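March, evening, Zurnthorpe workshop

Picked up where I left off with the two-hand bench. The plan for tonight was the plate task: pick up an orange piece, put it on the plate, let go. I have written "works" next to this twice in the old pages and I don't believe either of them.

Grip settings first. The Hollus notes say to start the finger current limit at 3000 and leave it. I did that last time and the upper fingers closed so hard the piece shot out sideways. Dropped the limit to 2000 tonight. Less drama, but now the lower finger arrives late and the whole thing leans on the upper ones. I'd call that a different fault, and I'd like to see it written up as one in the Hollus forum before anyone tells me again that 2000 is "the sweet spot".

Left hand holding, right hand parked near the other piece. It's supposed to stay out of the way until the left has let go. I don't trust the handover logic at all, so I had one finger on the stop button for every run. 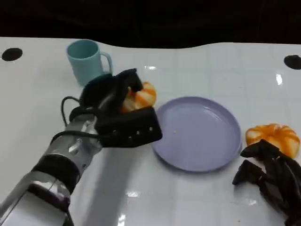

*Left hand with a piece in its grip next to the plate, right hand by the second piece. Limit at 2000.*

Two things bother me about that grip. You can hardly see the orange for fingers, so whatever the tracker thinks it is following at that point, I doubt it's the fruit. And the broad finger along the bottom sits flat and forward, near the rim of the plate. If the plate height in the config is out by even a little, that finger meets the rim before the piece is anywhere near it. I suspect this is what the "random" stalls were last month. They were always blamed on the cable. Check the logs before blaming the cable again.

Also the glare. White glossy top with the lights straight overhead gives bright patches all over the table, one of them just behind where the piece is being held. Ackroyd's write-up claims their filter deals with this. Their pictures are all on a grey mat, so of course it does. Not convinced until I see it on a shiny surface.

Ran the set: 32 attempts, 30 logged as success by the script. Before anyone gets excited, the script counts a success when the hand opens over the plate position. It does not look to see if there is anything on the plate. I have said this before. I could run it with no fruit out and score the same, and I may do that next time just to have the number in the book.

Claltent wrist firmware: the update is meant to smooth out the last bit of travel. Can't feel or hear any difference. Leaving it on, but I'm not putting it down as an improvement.

Mug stays at the back left for now. Someone wants to add it as a third object. Please don't until the plate part is honest. The cable loops over the back of the hand already worry me near that handle.

To do:

- measure plate rim height properly, with callipers, and fix the config
- change the success check so it looks at the plate after release
- empty run, same settings, for comparison
- try a matt cloth or lining paper on the table
- tidy left wrist cables, photograph before and after
- put 2500 between the two current limits? Only after the rim is sorted, one change at a time

Power off at the wall, both arms parked. Stop button cap is getting loose again.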